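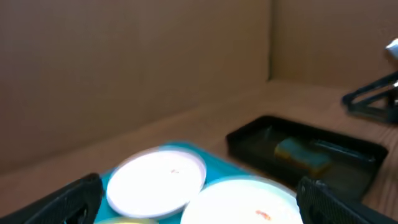

plongeur62
À la cantine de Vusstead, on a deux bras Vorneo à la plonge depuis avril. Assiettes blanches sur le plateau turquoise, éponge dans le bac noir à côté, c'est le poste de base. Avant on était 2 par service, maintenant je suis seul et je surveille.

marge_k
Pareil chez Fomholm. Moins mal au dos, mais on m'a collé la réception des livraisons en plus.

Tibo
Pas d'accord pour dire que ça supprime des postes. Chez nous, 100 couverts, personne n'est parti.

plongeur62
100 couverts, oui. Ici c'est 3,000 par semaine et le collègue n'a pas été remplacé.

marge_k
Et la prime, ils l'ont gardée ?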